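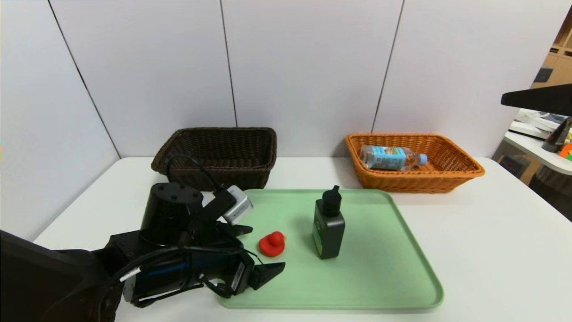

Colm Kavanagh
We've rewritten the house rules for arm work on the Clurnov benches. Short version follows.

Colm Kavanagh
1. Hands stay off the table while the arm is live. If something tips over, pause first, then reach in.

Colm Kavanagh
2. Cable at the wrist gets checked at the start of every shift. It needs enough slack for full reach and mustn't drag across the tray.

Colm Kavanagh
3. Props are logged by name before a run. "Duck, red" is fine. "Toy" isn't. We had to relabel almost 2000 runs in April over that one.

Colm Kavanagh
4. Bottles keep their caps on, always.

Colm Kavanagh
5. Failed grasps stay in the log. Mark them failed and carry on.

Colm Kavanagh
Ó Gríofa has the full text. Comments to me by Friday please.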